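The White Table: a gallery of things that ended up on it

Text and captions: In-ho Koo
October 8, 2025

Every household has a surface where objects go to wait. Ours is white, smooth and far too easy to put things on. I bought it in May with the firm intention of keeping it clear, and managed this for the better part of an afternoon.

What follows is a gallery of seven stages in the life of that table, of which six are told in words only, my picture folder having been tidied by the same person who tidies the table (me, badly). I have kept the captions in the order I wrote them. The one surviving picture is number six.

1. Day one
A table and its instruction leaflet, in 10 languages, all of them confident. The leaflet stayed on the table until June, if you count being under something as staying.

2. The post
Two catalogues from Flutik, who sell curtains, and a reminder from the dentist. We have blinds. I read both catalogues anyway and now hold views on pelmets.

3. The Dimach lamp
Bought to make the table look deliberate. It came with a plug for a different country and spent a fortnight being admired in the dark. It lives in the hall now, where there is no socket at all, so the question never comes up.

4. Puzzle, 100 pieces
A lighthouse. The box said suitable for ages six and up, and I can confirm it gets no easier with age. The last bit of sky was found inside a slipper. My sister says she put it there for safe keeping, and I have decided to believe her until Christmas.

5. Soup from Avcı
The café downstairs does a lentil soup that stains everything it meets. The table wiped clean. My sleeve has been reclassified as a gardening sleeve. I don't have a garden, but I do have a basil plant that would prefer not to be discussed.

6. Fruit, more or less

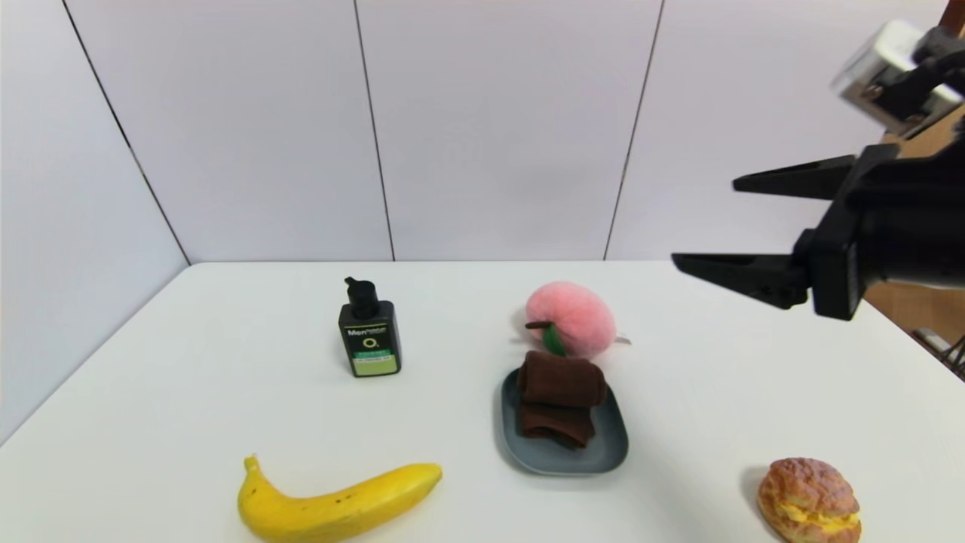 One banana, going spotty, with a plush peach that will keep for ever and a black pump bottle belonging to neither food group.

I do like this stage of the table. It has the air of a very small shop whose owner has lost interest in profit. The banana was meant for breakfast and the peach is meant for squeezing during phone calls, though I've been warned it won't survive another conversation with the broadband people. Bottles belong in the bathroom. I have said so many times, often to myself, on the way past.

7. Clear again
My aunt came to stay. She is 82 and regards clutter as a form of shouting, so everything went into a Saso storage box and the box went under the bed. She ran one finger along the table, said "very nice", and put her handbag on it. Then her glasses, her other glasses and a bag of walnuts.

The walnuts are still there. She has asked for a picture of the table for her fridge, and I've told her it can wait until the walnuts are finished. If anyone reading has a good recipe that uses a lot of them, the comments are open until the end of the month.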